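Give the Encore Back to the Singer

Rohani Pelupessy finished her set at the Perkevville fairgrounds on a Monday night, said thank you, and walked off. The lights stayed down. Everyone in the place knew she had not played "Clovano," the song most of them had paid to hear, so they clapped for four minutes until she came back and played it. By the next morning there was a clip of her walking off, cut before the return, with a caption saying she had snubbed her fans. It went everywhere a clip like that goes.

I was there, and I was not snubbed. I was in row M with a paper cup of lemonade, clapping like everyone else, and I had a good time.

What bothers me is the apology. Two days after the show, Pelupessy posted a note saying she was sorry to anyone who felt let down, that she was working on being more present, and that she was grateful for every single person who came. She had nothing to be sorry for. She did what singers have done at the end of concerts since before I was born. The note was written for people who had watched 28 seconds of video and had not been in the building.

We have gotten used to this. A celebrity apology used to follow something, such as a car crash or a cruel remark in an interview. Now it follows a bad day online. Last year Saulius Kuusk apologized for looking bored at an awards dinner. Georges Masri apologized for leaving his own album party at a quarter past nine, and then apologized again when people decided the first note sounded cold. I read both of them. The second was longer and said less.

My friend Jurgita Kazlauskienė worked in music publicity for ten years before she moved over to hospital fundraising, and she thinks I am being naive. Her view is that an apology costs a singer next to nothing, it takes an assistant a few minutes to type, and it usually makes the story go away by the weekend. If you have a tour to sell, you post the note and get on the bus. She would have told Pelupessy to do the same thing, only sooner.

I see the business sense in that. I still think it costs more than she lets on. Every time a performer apologizes for nothing, the next one has a harder time refusing. It also wears out the word. When Piret Petrauskas wrote to her fans last winter about the way she had treated her road crew, it was a real apology for real behavior. She named what she had done, and she paid the crew for the dates she had canceled on them. The response was a shrug. People had read so many of these notes that they sorted hers into the same pile and moved on to something else.

The fans get blamed for all of this, and I don't think that is fair either. Most of the people at the fairgrounds never said a word about it. The complaints came from accounts that post about a different singer every day, 365 days a year, and from the sites that quote them. One entertainment page ran a story with the headline "Fans Furious" and, in the text, quoted three posts. I don't know if the people who wrote them own a single record of hers.

I would like to see a singer try saying nothing. I mean no note, no statement from a friend, no tearful video in a parked car. Play the next show. If someone asks about it in an interview, say that you came back out and sang the song, and let the interviewer find another question. Masri could have said he was tired. Kuusk could have said the dinner was long, and anyone who has sat through one of those dinners would have believed him.

Pelupessy's tour picks up again in January. At her last stop before the break she played "Clovano" fourth, with the house lights half up, and never left the stage at all until the end. The reviews called it generous. I thought it was a shame, because the song works better late, when people have been waiting for it and have started to worry a little that it isn't coming.
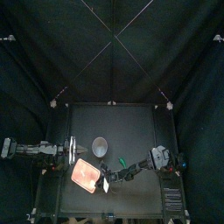 Should a singer apologize for a moment that looked bad on video?

Only if something wrong was done to someone. A short clip that leaves out what happened next is no reason to write a note, and the people who were at the show can say what they saw.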